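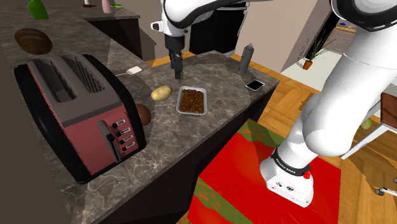
Simulated kitchen with a robot arm at the counter. Render: Privwood / Trido project

Call for participants: reviewers for a good practice guide on household robot arms

Posted 2022-12-21

Trido is writing a good practice guide for testing robot arms in home kitchens, and we are looking for people to review the draft and take part in the working sessions. The project is run by Privwood together with Van Rooij. Places are paid and open to people outside the field.

Background

The current draft has 83 clauses. They cover how an arm should behave near food, near small electric appliances, near loose items such as phones and spray cans, and near people who are not paying attention to it. A first version went out for comment last spring. We received 199 comments, most of them on three chapters: food contact, reach limits and stopping.

Nearly all the checks in the draft can be run in simulation before anyone stands next to a real machine. Reviewers will therefore work mainly with rendered kitchens. A typical one has a marble counter, an open tray of food, a toaster and whatever else people tend to leave lying on a counter, and a single arm with a two-fingered gripper. For each layout you will be asked which clauses apply, whether they are clear enough to follow, and what is missing.

A few of the questions still open:

Clause 14 sets a minimum height for an idle gripper above uncovered food. Should it differ for dry and wet food?

Clause 31 treats a toaster as hot unless a sensor shows otherwise. Some commenters want the same rule for every appliance with a heating element. Others think that makes the guide unworkable in a small kitchen.

Clause 46 deals with pressurized cans. The draft says the arm may not grip them at all. We expect this one to take time.

Clause 52 asks for a clear floor area around the base. It says nothing yet about rugs, cords or food that has rolled off the counter.

The guide is voluntary. It does not replace any legal requirement or any published standard, and taking part does not give you the right to describe a product as approved or tested by Trido.

What we ask of you

Read the draft before the first session. Allow two evenings.

Take part in four online sessions of two hours each, starting in February. Sessions are in English.

Work through one set of simulated layouts between sessions and send in written comments using Iver, our comment tool. It runs in a browser and you do not need to install anything.

Keep the layouts and the draft to yourself until the guide is published. You will sign a short confidentiality form.

Who should apply

We want a mixed group. About half the places are for people who work with robot arms: integrators, safety engineers, test technicians, researchers. The rest are for people who know kitchens and homes — occupational therapists, home care workers, cooks, appliance repairers, and people who would want an arm at home because of a disability. You do not need to be able to program.

You must be 18 or older and have a computer with a screen large enough to read a floor plan on. If you need captions, a screen reader version of the draft or a support person in the sessions, say so in your application and we will arrange it.

Employees of Privwood and Van Rooij cannot apply as reviewers. If you work for a company that sells robot arms or parts for them you can apply, but your employer will be listed next to your name in the guide.

Payment

Each reviewer receives 3,000 euros, paid in two parts: half after the second session and half after the final written comments. Travel is not needed. If you have to drop out early, you will be paid for the sessions you attended.

How to apply

Send one page, in any format, covering what you do, which chapter you would most like to work on, and one thing a robot arm should never do in a kitchen. Please do not send a full résumé. Put "Trido reviewer" in the subject line and address it to Yetunde Igwe at the Privwood project office. Applications close at the end of January.

Liesl Hollenstein and Tsegereda Gashaw will read the applications. We may call you for a short talk by phone. Everyone who applies will get an answer, including those we cannot take this time.

Questions about the draft or the simulated layouts go to Kilian Ammann. Questions about payment and the confidentiality form go to Hermine Kaufmann.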